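What You Will See on the Robot Visit at Gilgate

The visit starts in the lobby of the Gilgate building at 4 p.m. Your class will walk to Room 59 on the second floor. The screen at the front of the room shows a robot gripper at work inside a simulator. A simulator is a computer program that copies how real things move. Nothing on the screen is made of wood or plastic. Every block, finger and shadow is worked out by the computer with math.

What is a gripper?

A gripper is the part of a robot that holds things. Your hand has five fingers and many joints. The gripper in this demonstration has two fingers. They move toward each other to close and away from each other to open. Each finger has a pointed tip and a triangle-shaped opening in the middle.

The objects in the demonstration are dice and plain white blocks. They can be stacked or laid flat on the table. A stack is harder to work near than a single block. If a finger bumps the bottom of a tall stack, the whole stack can fall.

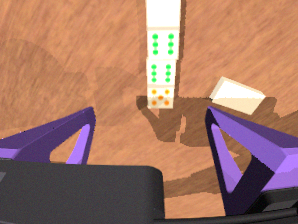

To pick something up, a robot has to know three facts: where the object is, which way it is turned, and how wide it is. The computer stores these facts as numbers. When the gripper moves, the numbers that tell where it is change too. The program compares both sets of numbers many times each second and decides on the next small move.

Why does the angle matter?

Put an eraser on your desk and turn it so that it points at a corner of the room. Now pinch it without turning your wrist. Your fingers may press on the corners and make the eraser spin. If you turn your wrist first, your fingers can press on two flat sides. A gripper has the same problem. It lines up its fingers with the sides of a block before it closes them.
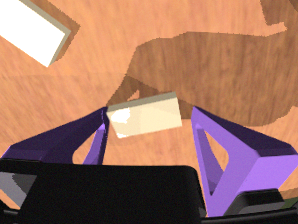 Page by: Clovholm Robotics Club, Junior Section

A program does not have to get it right on the first try. The practice program used at Gilgate is called Norðdahl. Before the spring open day in April, it ran 1,513 practice grasps. A grasp is one try at holding an object. After each grasp, the program records whether the block was lifted, slipped or missed. It then starts again from a new position.

During the visit

The demonstration has 6 short runs. Between runs, the blocks are put in new places. You may ask the guide to pause the screen at any time. When it is paused, look at the shadows. The simulator works out where light is blocked and makes the table darker there.

After the last run, each group can try the controls. One button opens the fingers and one closes them. A small stick moves the gripper left, right, forward and back.

Words to know

Gripper: the part of a robot that holds objects.
Simulator: a program that copies how real things move.
Grasp: one try at holding an object.

Worksheets are at the desk by the door. The bus back to Brornthorpe leaves from the side entrance.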